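Evening light and the desk you read at

At the May meeting of the Ivunby Reading Circle we spoke for a long time about tired eyes. Many of our members read after ten in the evening, and almost all of them use only the ceiling lamp. I promised to write down what I said there, for those who had to leave early for the bus.

The ceiling lamp is behind you when you sit at a desk. Your own head and shoulders make a shadow on the page, and you bend closer without noticing it. After an hour the neck hurts before the eyes do. My mother sewed under such a lamp for years, and she always blamed the thread. 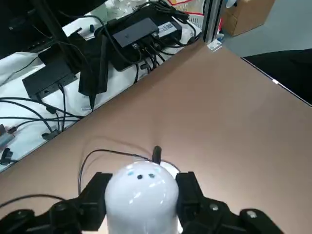 Small and white, with two black dots like eyes.

A second light, placed low and to the side, changes very much. If you write with the right hand, put it on the left. The lamp does not need to be strong — 300 lumens is enough for me on a small desk, when the ceiling lamp is also on. Please do not read with the desk lamp alone in a dark room. The eye must then adjust each time you look up, and this is tiring too. 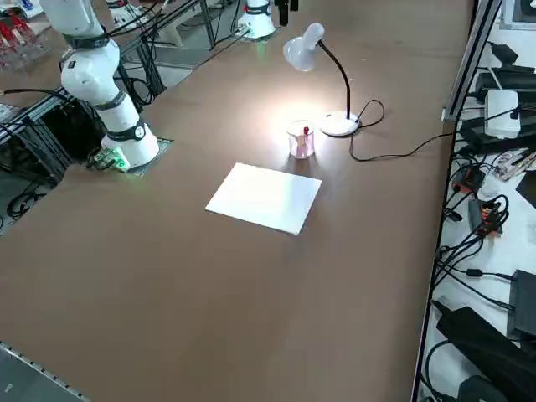
The height of the shade matters more than the price. I put mine a little lower than my eyes, so that I see the lit page but never the bulb. A dome-shaped shade turned downward, like the one on the white lamp with the thin black gooseneck, keeps the light on the table and out of the face. With a gooseneck you can also correct the angle when you change from a thick book to a newspaper. If the page is glossy, move the lamp a bit back until the white spot disappears from the paper.

Mr. Pietrzak asked about the color of the bulb. I prefer warm light in the evening, but this is a matter of taste, and my husband says that my corner looks like a restaurant.

The Circle has 2 clip lamps which members can borrow for a month. Write your name in the notebook near the door — and please return the lamp with its plug adapter, the last one came back without it.

Hortensia Insaurralde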